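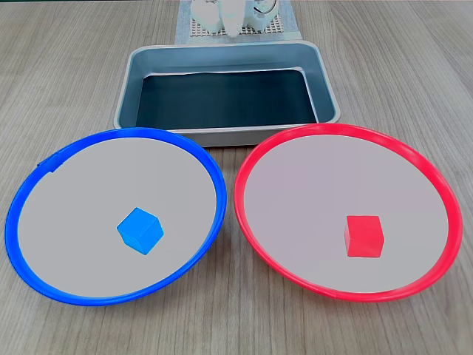 A customer wrote to us in May that her son puts every block on the right plate in one minute and then goes away, and she asked if the game is already over for him. It is our most frequent question, so we answer it first.

My child sorts the colors very fast. What can we do next?
Ask for the opposite: blue cube on the red plate, red cube on the blue plate. Many children find this surprisingly difficult. You can also say the color only once and wait.

From which age is the Flunen sorting set suitable?
We recommend it from 26 months. Younger children may play with it together with an adult.

Must the cube lie in the middle of the plate?
No. Anywhere inside the rim is good. Please don't correct the position, only the color, and this also not every time.

How long should one round take?
Roughly 100 seconds is enough in the beginning. If the child wants more, continue.

Can I play it with plates from my own kitchen?
Yes, of course. Choose shallow ones with a rim in a clear color. Deep bowls hide the cube from a small child who is sitting.

Do you sell single cubes?
Yes, if one gets lost, write to us which color you need. Orders which arrive before Saturday noon are packed on the next working day.

Where can I see the set before I buy?
In the Ukero shop in Katance, on the low table next to the entrance.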